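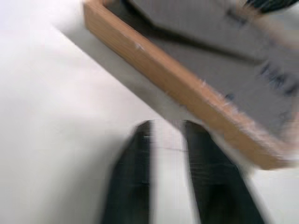 15 July 2023

I finally canceled the storage unit on Trament Road. It went up to 242 dollars a month in January, and I kept paying because I didn't want to deal with it.

Alfie Stockdale helped me clear it out. It took 3 trips in his truck. Most of it went to the thrift store in Pludby -- lamps, two chairs, a box of cookbooks. I sold the piano bench for 200 dollars, which I did not expect.

The freezer is still in Alfie's garage. If anyone near Barnia wants it, email me.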